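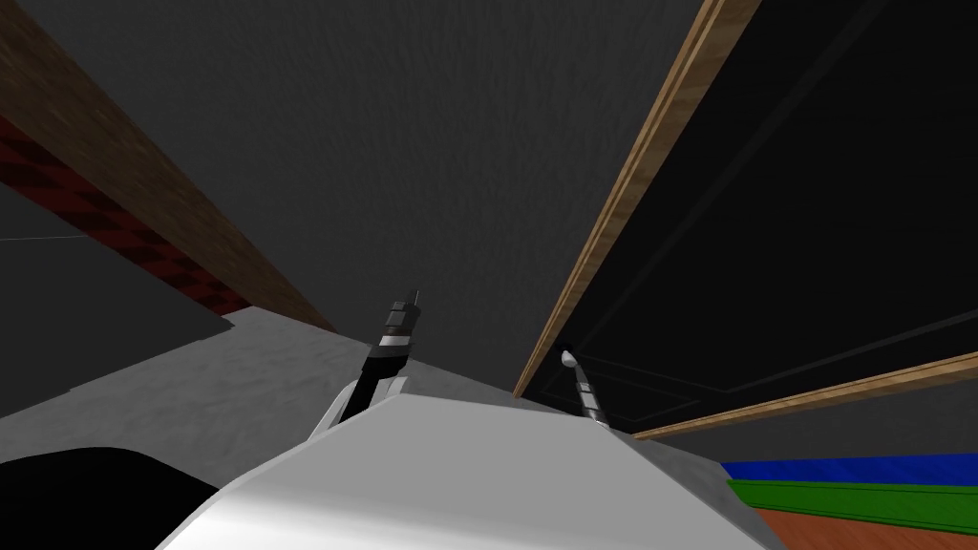
Can you learn to run a two-armed robot before you own one?

You can learn most of it, and the Nandness simulator kit is the cheapest way I've found to do it. It won't teach you how heavy a real arm feels when you have to lift it out of a crate, but the setup, the posing and the planning all carry over pretty well.

I've been using Nandness since December, when Genditz put out the version with the two-arm model, and I keep getting asked how I start a session. So I'm writing it down once (today is Jan 22, 2022, in case the menus have moved by the time you read this).

First, install it. The download took me 17 minutes on my creaky home connection. When it asks about textures, pick the middle setting. I went straight for the high one the first time, and my poor laptop sounded like a hair dryer!

Next, load a room and drop the robot in. You want the white body with both arms showing behind the top of the shell. Mine starts with the arms pointing up and a little outward, and I like to leave them there while I check the room. Look for the beams overhead and make sure the walls have all loaded before you touch anything else.

Now open the joint panel. Each arm has its own set of sliders. Set the speed to 30 percent, please, even if you're impatient like me. Pick one arm and move one joint at a time, starting at the base and working toward the tip. Then go back to your start pose and do the other arm. It's dull for ten minutes and then it suddenly clicks and you're waving the thing around like a conductor.

Save your start pose before you try a task! The button is under Flircombe, which is what they call the pose library, and no, I don't know why. I lost a whole evening of poses by closing the window without hitting it.

When you're ready for a real task, use the recorder. Press record, move through your poses, press stop, play it back. If an arm clips into something, drop the speed again and add a pose halfway through the bad stretch. Emiko Ikeda, who runs the Ikeda help board for Nandness users, suggested that one to me and it's fixed nearly every mess I've made.

As for cost, I paid 100 dollars for the home license. The school license is 2000, and it adds shared rooms and a grading page I've never used. For one person at a kitchen table the home one is plenty. My only real gripe is the undo button, which takes back a single step and then quits on you. Save often, and give your poses names you'll recognize next week.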